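Shares: 41 | Comments: 7

FOR RELEASE

Gistden will keep people at its refurbishing benches after robot memory trial

One attempt in six needed a human hand. Full counts published, failures included

Gistden, which repairs and resells used office computers, said today it will not put robots on its desktop refurbishing line this year. The decision follows a long bench trial of a single job: fitting memory modules into opened desktop towers.

The company is releasing its results because it is tired of being told the question is settled. Three vendors have visited the shop since January with slides promising a "hands-free" teardown and rebuild bench. None of the slides had a failure count on them.

The trial ran under the shop name Vudero. It logged 2,674 attempts to seat a module. Of those, 456 ended with a technician stepping in to straighten a module, move a cable or stop the arm. The rest were finished without help. Gistden counts that as real progress and also as far too many interruptions for a paying line. 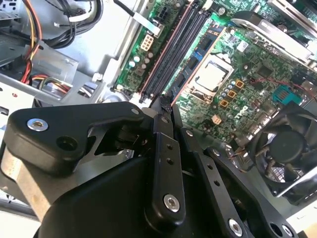 The gripper among the memory slots of an opened desktop. The processor sits just to the right of them.

Memory was picked on purpose. It is the easiest job on the rebuild list. The slot is straight, the module is stiff, and there is one right way around. A new hire at Gistden learns it before lunch on the first day. If a machine can't be trusted with that, the company sees little point in talking about the front-panel wires.

"People hear 'robot builds computer' and picture a whole computer," said Heiðrún Hafstein, who runs the refurbishing floor. "We asked for one part, in one kind of machine, with the lid already off. I'd like everyone to hold on to that when they read the good number."

The trouble is mostly in what surrounds the slot. Old towers come in with cable bundles pushed wherever the last person pushed them. A wire that lay flat on one machine stands up on the next. Technicians sweep these out of the way with the back of a hand and couldn't tell you afterward that they did it. The arm had no second hand to do the sweeping, so a stray lead could hold up the whole job.

Then there is the push. Seating memory takes more force than most people expect, and it has to go straight down. Too little and the module looks seated and isn't. The trial's most annoying failures were of that kind: a module that passed a glance and then failed at power-on, sometimes well after the tower had left the bench. Gistden counted those as failures. It is not sure every published demo would. 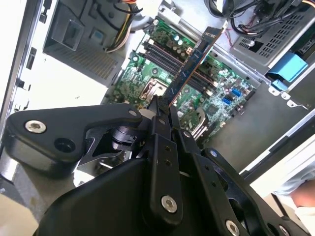

Siiri Lūse

Speed was the second letdown. A completed fitting took around 74 seconds from the start of the reach to the release. Experienced technicians do the same job in the time it takes to say so, and many of them are reading the next work order while they do it. Gistden was prepared to forgive a slow machine that could be left alone. A slow machine that calls for help every sixth try is a different thing, and the person who answers the call has to put down other work each time.

For comparison, the shop's regular benches turned out 3,652 finished desktops during the same stretch. That covers cleaning, testing, drives, memory and the labels. Nobody on those benches was asked to hurry for the sake of the comparison, and most of them had forgotten the trial was going on.

Gistden also wants to correct something it said itself. A notice sent to customers last spring described the bench as "working toward full automation of memory service." That was too generous. The towers were laid on their sides, opened, and set in place by staff before each run. The trial did not test whether a machine could take off a side panel, free a stuck drive latch, or notice that a case had a cracked foot. Those are chores too, and they take up more of the day than memory does.

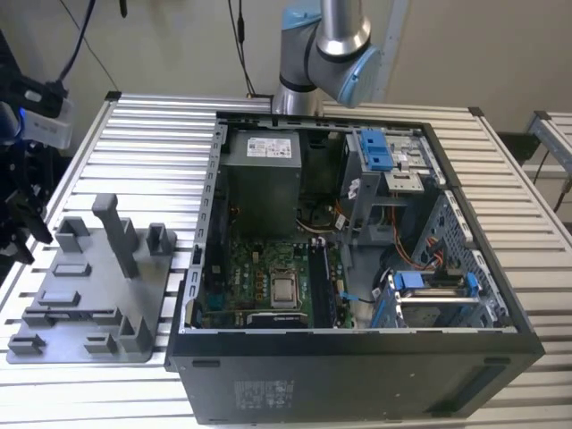
Tower on its side on the slatted aluminum table, with the gray fixture plate at left.

Anyone comparing these numbers with a vendor's should ask who set the table. How a machine is placed makes a great deal of difference. When staff shifted the tower between runs and did not put it back carefully, results dropped, and the trial team stopped doing that after the first batch. Hafstein argued at the time that the sloppy placements should have stayed in, and she still thinks so. The published log marks which runs were which so that readers can decide.

Not everything in the log is discouraging. The arm's grip on the modules was gentler than feared. It did not get bored, and its last runs of a shift looked much like its first, something no one on the floor would claim for themselves at 4 p.m. Several technicians who had been against the trial said they would be glad to hand over the dullest batches, the ones with hundreds of matching towers from a single office, if the call-outs came down. Gistden has written down what "came down" would have to mean and will not move the mark later.

Two firms, Zuvent and Nørgaard, have asked to rerun the trial with their own equipment. Both are welcome. The conditions are the same for each: the towers come off the incoming pallet in the order they arrived, Gistden's staff keep the count, and a touch by a human is a touch, however small. At the time of this release neither has agreed to the pallet rule.

The company has also been asked whether any of this applies at home. It would be careful there. A repair bench is a kinder place than a kitchen. The table is bare metal and stays put, and the machines on it are variations on one box. If fitting memory under those terms still needs a person standing by, claims about folding shirts and emptying dishwashers deserve at least the same questions - how many tries, how many rescues, and who tidied up first.
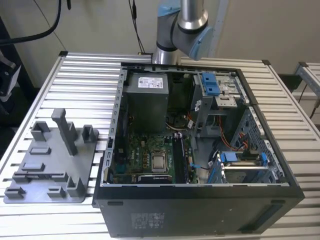
Robot arm over an opened tower. The processor is in its socket with no cooler attached.

Gistden plans no layoffs and no new bench purchases tied to the trial. Vudero will continue at a smaller scale, with drive trays next on the list. Staff expect the latches to be harder than the trays.

The attempt log, with placement notes and the reason given for each call-out, is free to anyone who writes to the Gistden press desk. Visits to the bench can be arranged, and visitors may ask for a run to be repeated - including the bad ones.

Shares: 41 | Comments: 7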